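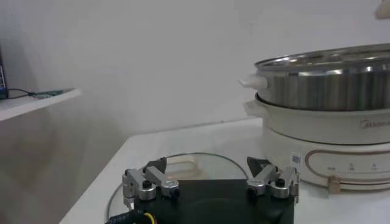 How do you store and look after a little electric hot pot when you have next to no kitchen? I moved into a studio at the end of August, and my whole cooking setup is now one two-burner hob I don't trust and a white electric hot pot with a steamer that sits on top. I love it, I really do — dumplings, rice noodles, eggs, a sweet potato when I'm being good. But I have one white table that is also my desk and my dining table, and I never know where to put things while I'm cooking. The round glass lid ends up lying flat on the tabletop next to the pot, as you'd expect, and then I'm nervous all evening that I'll put my elbow on it. The pot itself goes at the right side of the table because that's where the outlet is. Two things I'd love help with. Where do you all put the lid when it's dripping? And is it okay to leave the steel steamer tier sitting on the pot between meals, or should it all come apart and dry separately? Mine had a bit of a stale smell last week and I'd like that not to happen again. Thank you in advance, and sorry for the essay!

Posted by Pillai

Skamus
Welcome to the one-pot life! I cooked this way for 2 years in a room smaller than some people's closets, so I have opinions.

For the lid, get yourself a folded dish towel and give it a permanent spot. Lay the lid on it with the handle facing up, so the steam that has collected on the inside runs into the cloth and stays off your papers. A small wire rack set over a tray is nicer if you have the space, but the towel does the job and you can throw it in the wash. If you're worried about your elbow, put the lid toward the back of the table, behind the pot, as long as the cord isn't running through there. An upright lid stand works too — mine was meant for saucepan lids and held a glass one just fine — but look for one with a wide foot, as the cheap skinny ones tip over when you so much as breathe near them.

Now the smell. Please take it all apart! Unplug it, let it cool all the way down, tip out whatever water is left, and wash the steamer and the lid in the sink with ordinary dish soap. Run an old toothbrush under the rim of the lid, where the metal meets the glass, as that little groove catches starch and I'd bet you that's half your problem. Wipe the base with a damp cloth and keep water away from the socket and the controls. Then leave everything apart overnight. In the morning you can stack it back up with the lid upside down on top, which leaves a bit of an air gap and saves you a square foot of table as well.

If the smell is still there after that, simmer water with a good splash of white vinegar in the pot for a few minutes with the window open, let it cool, and rinse it twice. Check your booklet first in case yours has a coating they're fussy about.

stadudero
just dry it with a towel before you put it away. never had a smell

Pornik
I agree with nearly everything Skamus wrote, and I'd only add a word about steam. If your table is pushed against a wall or sits under a shelf, pull the pot forward a little when you're using the steamer. I had mine under a bookshelf for a whole winter and the bottom board swelled up so badly that the cookbooks leaned (they still do, I never replaced it). A cork mat underneath is kind to a white tabletop too, especially if you're cooking anything with turmeric or chili oil.

And do let the lid cool a bit before you take it to the sink. Cold water on hot glass is asking for trouble, and finding a replacement lid in the right size took me longer than finding the pot did. Measure yours across now and write the number inside the booklet, then it's there if you ever need it. Enjoy the dumplings!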